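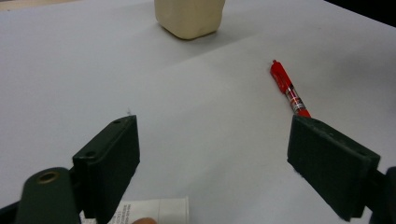

Hostach wrote in to ask whether the hand-held demos can be replayed without retargeting, and whether a teleoperation split is planned. They can be replayed on the Letero gripper only. A teleoperation split is not planned for this release.

Furport Desk Demos, data card

Contents: 305 demonstrations of small desk tasks, shown by hand with a hand-held gripper. Each task has a text instruction and a start and end marker. 62 demonstrations are held out for testing.

Episodes begin with the jaws open. Operators were told to move at a normal pace and to finish the motion even after a bad grasp. 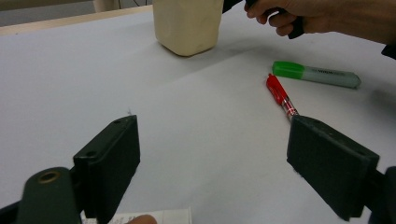

Bad grasps are kept and marked "retry" in the notes column. Filter on that column if you train on clean runs only. 9 episodes have no instruction text and load as empty strings.

Labels were added at Pärn in November and checked once. Grasp type is the least reliable field, mostly for thin objects lying flat. A red pen at a slant on white paper is a common case, and our labelers split between "pinch" and "side" for it. Treat the two as one class if your policy does not need the difference.

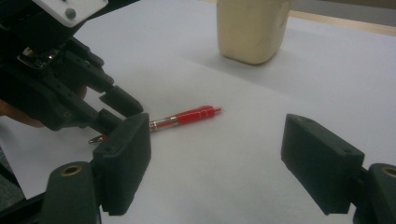

Version 4 changes the folder layout. Episodes are now grouped by task, and the old index file is gone. Objects in the instructions go by plain names, so a retractable pen like the red one is just "pen", with no brand or type. Color is given only when two objects share a name.

Known issue: the loader skips the last step of an episode if the end marker is missing.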